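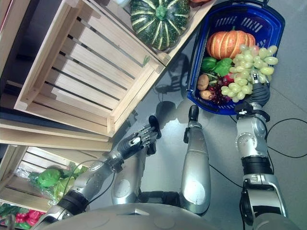

Head camera view, right hand on the green grapes.

Grasp planner keeps choosing the basket rim instead of the grapes

Posted Sunday, November 24, 2019 in Manipulation
3 comments

drurnthorpe_lab
We have a humanoid sorting produce between wooden crates and a blue plastic shopping basket on the floor. Perception comes from the head camera only. The planner is Kusuma with the stock grasp sampler, and the arm controller is our own.

Potatoes and the pumpkin are fine. The problem is the green grapes when they hang over the right side of the basket. With the default settings, 49 out of 90 attempts ended with the top-ranked grasp on the plastic rim. The mask from the segmenter looks good when I overlay it on the color image. The depth is where it gets bad. The berries are translucent and I get holes, and the points that survive near the edge of the bunch are at the depth of the basket wall.

If I type in a grasp pose by hand near the stem, the arm goes there and the hand closes on it, so I don't think it is calibration. I have tried raising the minimum cluster size and it made no difference. Is there a way to make the sampler respect the mask, or do I need to write my own?

slatted_crate
Kusuma does respect the mask, but only when it picks the seed points. After that it grows each candidate over the full cloud, and your rim is right next to the grapes with much cleaner depth. The score rewards clean depth, so the rim wins.

Two changes worked for us at Loltthorpe on the same kind of fruit:

Erode the mask by 3 pixels before you project it. This removes most of the points that belong to the wall. You lose a few real ones too — with grapes you can afford it.

Fit the basket first and pass it to the sampler as an obstacle. The rim is flat and one color, so a plane fit on the top edge is enough. Any candidate with a finger inside the obstacle gets dropped before scoring.

For the holes, don't fill them with the nearest neighbor. That pulls in the wall depth again. Use the median depth of the eroded mask and accept that it is roughly right. Then let the hand close until the finger current rises. Also restrict the approach to the upper third of the mask if you want the stem.

cestari_user2
Just switch to Cestari, it doesn't have this problem.

slatted_crate
It does if you leave the collision margin at zero. Same sampler underneath as far as I know.

drurnthorpe_lab
Eroding the mask fixed most of it. The obstacle fit also works, but it slows planning when the left arm is over the floor near the crate, and I have not found out why. I will open a separate thread for that.

Related
Planning time goes up when both arms share a scene
Depth holes on plastic-wrapped greens
Segmenter merges red and green grapes
Finger current thresholds for soft fruit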